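About Edar

Edar writes control and planning software for robot arms that take electronic equipment apart and put it back together. The company was started in Rolelthorpe by Waltraud Rieger, who had spent her earlier career on motion planning for machine tools and wanted to work on a problem where the part is never quite where the drawing says it is. We remain in Rolelthorpe, in the same building, with the software group upstairs and the test cells on the ground floor.

We do not build robots. Customers bring their own arms, and we supply the layers between the robot controller and the production schedule: perception, task planning, motion planning, contact control and the tools for watching all four at once.

What we make

Our main product is Rautiainen, a task and motion planner for cluttered workspaces. It takes a model of the cell, a model of the product and a list of goals such as "memory module removed, latch open," and returns a sequence of motions with the force limits attached to each one. When a step fails, Rautiainen plans again from the measured state of the cell. It does not replay the step from the top unless told to, as a half-released connector is a different starting point from a seated one.

Falcombe is the execution and logging tool that ships with it. Every run produces a single file holding joint states, wrist forces, camera streams and planner decisions on one clock. An engineer can scrub to a contact event and see what the planner believed about the part at that moment, next to what the camera recorded. Falcombe started as an internal debugging script and is still the part of our software that customers ask the most questions about. The file format is documented in full and can be read without a license.

The two are versioned together. A Falcombe log opened in a later release will replay the planner as it behaved at the time of recording, including its bugs.

How we approach perception

Wrist-mounted cameras give a close view of the work and a poor view of everything else. The fingers block part of the target on nearly every approach, and the blocked region changes as the wrist turns. Rautiainen treats this as a planning input. Before each approach it estimates which features will stay visible down to contact and picks the wrist angle accordingly, even when a shorter path exists.

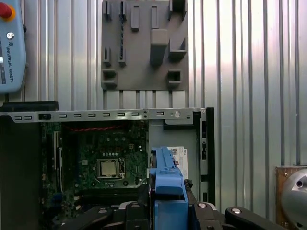

Pose estimation inside a computer case is mostly a question of which features can be trusted. Bare sheet metal throws highlights that move with the camera, and an edge detector tuned on matte parts will follow the highlight and report the wrong edge with high confidence. We therefore rank features by how stable they are under a change of viewpoint and discard anything that fails. The row of rectangular vent slots in the top rail is a good anchor, being regular and made up of straight edges, while a white label with a QR code is useful only when enough of it is clear of the blue fingers. The shiny processor lid on the green motherboard ranks low on its own, so the estimator leans on the retention bracket surrounding it. Corrugated metal sheeting behind the work is masked out before matching starts, given how easily its ribs can pass for edges of the chassis.

The estimator reports a covariance with every pose. If the uncertainty along the insertion axis is larger than the clearance of the part, the planner is not allowed to proceed and must either take another view or make a guarded contact to find the surface.

How we approach control

The contact controller is a hybrid force and position scheme running on top of whatever interface the arm provides. We have kept it simple on purpose. There are 20 tunable parameters, all of them with physical units, and a customer's controls engineer can read the source for the control law in an afternoon. Earlier versions had 55, many of them scale factors with no clear meaning, and removing them took most of a year.

Force limits belong to the product model and not to the program. A connector carries its own allowed force and direction, and any motion that touches it inherits those values. If a new program is written for the same board, the limits come along without being typed in again.

Loop timing is monitored continuously. Missed cycles are written to the Falcombe log along with the process that held the CPU, and a configurable number of misses will bring the arm to a controlled stop. Safety functions stay on the robot manufacturer's controller — our software sits above that layer and has no means of overriding it.

Testing

Each change to the planner is run against a regression set of 1207 recorded planning problems. Most came out of our own cells; the others were sent in by customers who agreed to share a log after a failure. A change that solves more problems overall but breaks one that used to pass is held until somebody can explain the break in writing. This slows us down, and Waltraud Rieger has declined several requests to relax the rule.

Changes to contact control also go to hardware. The standard trial is 100 consecutive insertions with the product shifted between attempts. Results are published in the release notes, failed attempts included, with the matching log segments attached.

Who works here

Our engineers come from controls, computer vision and compiler work. There is no separate support department. Questions about Rautiainen go to the people who write it, on a weekly rotation, and whoever is on rotation does not write features that week. New staff spend their first month downstairs running other people's code on the cells before they merge any of their own.

Working with us

Most projects begin with a log. If you already have an arm and a task that fails some of the time, we can supply a recording-only build of Falcombe, which reads from the controller and sends nothing back to it. After reviewing the recordings we write a short report on where the failures come from. In some cases the cause is mechanical, and the report will say so.

Cell visits in Rolelthorpe are by appointment, from 9 a.m. The test cells are closed to visitors in December, when we do calibration and maintenance.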